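Pevia Publishes Its Upkeep Routine for Bin-Picking Cells, and Leaves the Sales Talk Out

Company says most "robot problems" it is called about start with the bin, the clamps or the cables

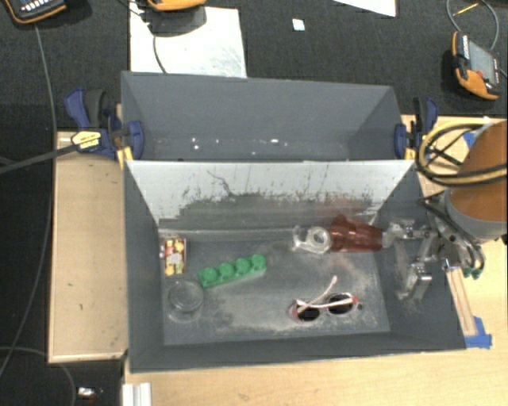

August - Pevia, which sets up and services small picking cells, today released the written routine its own technicians follow when they look after a single-arm bin cell. The guide is free and runs to plain instructions with no performance claims.

"I have sat through a lot of talks where the arm picks everything and the cell looks after itself," said Graziella Messina, who runs service at Pevia. "I have yet to visit that cell. The ones I visit have grit in the bin and a clamp that has worked its way loose."

The guide draws on 1,671 service notes. In 665 of them, the fix involved no software change at all. Messina warns against reading too much into that figure. The notes come from Pevia's own customers, and technicians do not all write them up the same way.

The routine starts with power off and the arm parked clear of the bin. Empty the bin and brush out the floor and the sloped walls, where dust and small scraps collect. Wipe off streaks and smudges, then check that the bin has not shifted on the table. Pevia marks the bin position with tape, but the guide says tape is only a marker and should never be trusted to hold anything. Clamps do that job, and each one gets tested by hand.

Next come the gripper fingers and linkages. The technician looks for play, bent parts and dirt at the joints, then follows the cables from the wrist back along the arm, checking for rubbing and for connectors that are not fully seated.

The last step is a test with mixed objects. The guide asks for clear plastic, a flat round item, something with a cord and something that rolls. A cell that handles a tray of matching blocks has proved very little, Messina said. Two full passes are required, and a missed pick is written down even if the second try works.

Pevia compared its routine with the setup advice it received with two add-on kits, Morkia and Caruso. Neither set of advice mentioned cleaning the bin. A third product, Kalus, offers automatic recalibration, and Pevia has not recommended it so far.

"It may be fine," Messina said. "I would still like to see someone tighten the clamps first - then we can talk about what the software fixed."

The guide is available on request from the Pevia service desk.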